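Javby Building Residents' Association
Minutes of the October meeting, ground floor lounge, 7 p.m.

Chair: Harish Garg

1. Last month's minutes
Approved. The chair repeated that "looked into" does not mean "fixed" and asked that the lift item be reworded. Done.

2. Laundry room contract
Pemeck has offered to replace the machines free of charge in return for a five-year deal. Unit 17 asked who pays when a "free" machine breaks in year four. The letter does not say. The chair has asked twice and been sent the same brochure both times.
Nurimeck quoted $300 per machine per year with repairs included. Several members doubted that "included" covers parts. No vote. Both firms to be asked for the full contract, in writing, before anyone signs anything.

3. Pal app
The Pal rep claims 100 percent of residents in other buildings like booking wash times by phone. No survey was attached. Members wanted to know what happens to people without smartphones, and why a sign-up sheet costing nothing has to go. A trial was proposed and voted down, 3 in favor.

4. Dryer vents
Cleaned in spring, according to the invoice. Members on the second floor report that loads still take two cycles. Invoice to be held until the company comes back and shows its work.

5. Lost property
Unclaimed items will be kept until the next meeting, then given away. Socks will no longer be stored.

6. Any other business
Request for a second folding table. Put off until item 2 is settled.

Meeting closed 8:25 p.m.

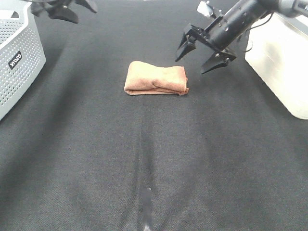

Item 5: tan towel, folded.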